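Hulavville workshop, station 3: shoe care cell
Safety and readiness check, April
Checked by: Lenuța Hodoroagă
Comments added by: Brândușa Bucur

1. Emergency stop within reach of the operator. OK. Tested twice before the first job.

2. Arm speed limited while a person is at the table. OK. Limit locked in the Tirix software, password changed.

3. Grip force on soft leather. NEEDS WORK. Left a mark on a Jisov test shoe at the old setting. Lowered, run again, no mark.

4. Table edges and platforms fixed down. OK.
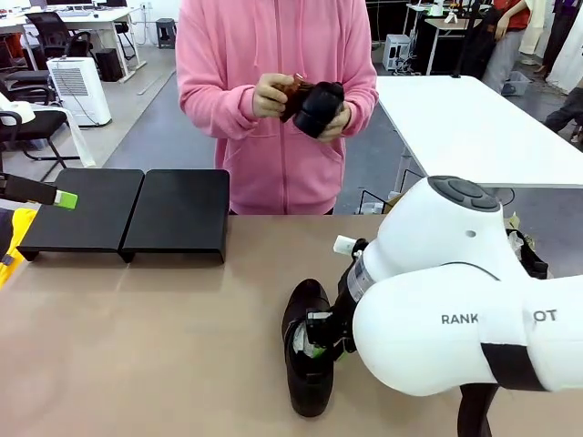
5. Floor kept clear on the operator's side. PARTLY. Cables near the back desks want tying up before the next check.

6. Polish and solvents stored away from the motors. OK. Lids on, tins in the metal cupboard.

7. Job log filled in. OK. 1392 attempts so far, 706 finished without a person stepping in.

Comments (B.B.): The cell is safe to run with a trained operator. It is not ready to be left alone. Holding a shoe steady is fine now, but laces and tongues still go wrong about half the time, and a person does a pair faster. I would not offer it to the Hodoroagă repair shop yet. They want 97 in every 100 done properly and we are a long way short.

Item 3 to be checked again after the new fingertips are fitted.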